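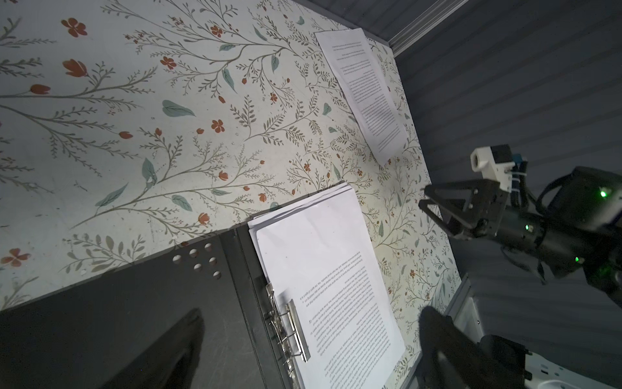 Progress report, April
Project: Certificate renewal and key storage, Grernance web services
Prepared by Vilhjálmur Blöndal for Pallberg

Work since the last report went mostly to the internal mail and login servers. 11 hosts now request their own certificates through Ara and reload the web server without a manual restart. Three are still renewed by hand.
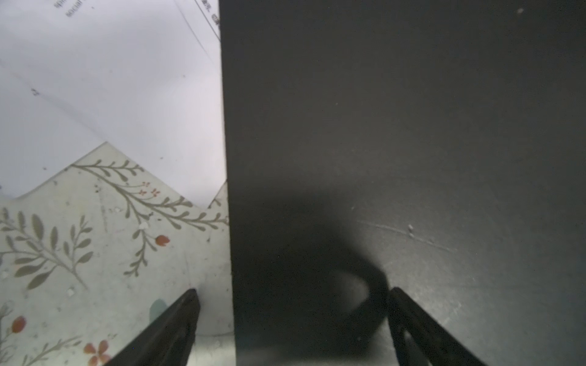 The old signing key was moved off the shared build server on Friday. Tavares checked the file permissions afterward and found two backup jobs that could still read the directory, so both were changed. We also went through the alert rules. Small warnings had been left alone for months, like the thin, faint scratch on a dark gray panel that people stop seeing, and one of them was an intermediate certificate close to expiry. It has been replaced.

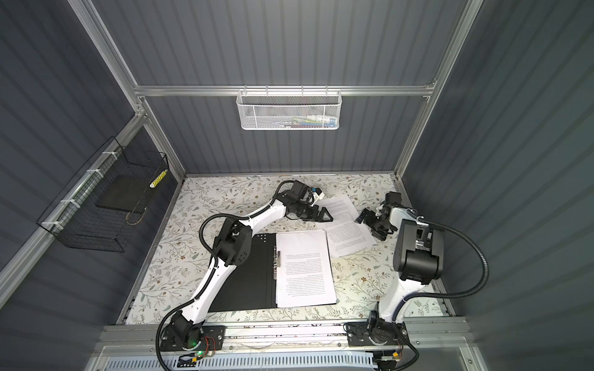
When will the last three hosts be moved over?
After the mail upgrade. They run an older OpenSSL package, and the renewal script fails on them at the request step.

Until then the manual steps are in the runbook, with the exact commands and the path to each key. Two people have tested them.
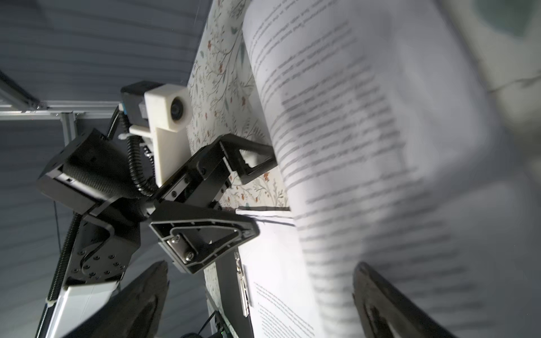
The runbook also covers revocation now — the earlier version stopped at installation. Still open is the request for five more test accounts, which we need before the login servers can be tried with client certificates. No change to the budget.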